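Portas antigas: o que aprendemos na oficina de março

A oficina de março sobre a manutenção de portas interiores teve mais inscrições do que lugares, e por isso vamos repetir a sessão no dia terça-feira, 9 de agosto, na sala grande da Murnico. Quem orienta é outra vez a Filipa Macedo, com a ajuda de Zdzisław Michalski na parte das dobradiças.

Muitos participantes chegaram com a mesma queixa: a porta prende no chão quando vem o tempo húmido. A Filipa pediu para ninguém lixar logo. Primeiro apertam-se os parafusos da dobradiça de cima, depois espera-se uma semana e só então se decide. Eu fiz assim na minha casa e não precisei de lixar nada – fiquei muito contente.

Também falámos das portas com almofadas e ranhuras, que juntam pó nos cantos. Um pincel seco e macio faz melhor trabalho do que o pano molhado.
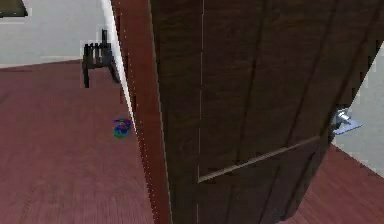

O que trazer

Cada pessoa deve trazer uma chave de fendas, um pincel velho e, se possível, uma dobradiça que faça barulho. A cera nós fornecemos. Não é necessário trazer a porta, como perguntou o Simão Patrício.

Inscrições

Há quatro grupos pequenos e a inscrição faz-se com Pramila Mittal, no balcão da entrada. Quem ficou na lista de espera em março tem prioridade, mas precisa de confirmar o nome.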